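Rubber-backed mat on a plank floor: will it discolor the finish?

Last updated: February

Asked Wednesday by plankside_242

I have a short-plank wood floor with a factory urethane finish. I want to leave a gray mat down full time, held flat with double-sided tape at the corners. The backing is black rubber. The mat seller (Cludard) lists it as "safe for hard floors" and gives no other data. Is staining a real risk, and does a barrier layer help?

Answer 1

Yes, it is a real risk. Rubber backings contain antioxidants that migrate into urethane and turn it yellow or brown. The stain is in the finish itself, so cleaners will not remove it. Recoating is the usual fix. Use felt or a natural fiber pad as the barrier, and check that the pad has no rubber or PVC coating. 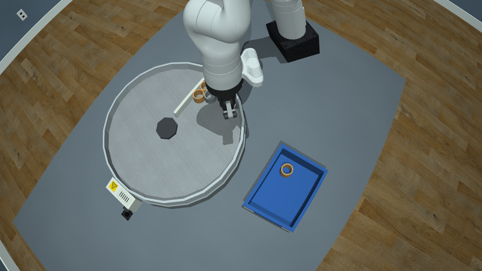 Gray mat on mixed honey and brown planks, white baseboard.

Mixed plank tones hide early yellowing. Lift a corner every 2 months and compare against exposed floor under the same lamp. Exposed wood also changes color with light, so some difference at the mat line is normal even with a safe backing.

Answer 2

Skip the tape. I used Zuda carpet tape and it pulled finish off 3 planks.

Answer 3

Agree with the first answer on rubber. Clear vinyl film is not a fix, as plasticizer can soften the finish. Sand grit under the mat is the other problem. Vacuum both sides. If you do recoat, screen with 200 grit or whatever the finish maker specifies.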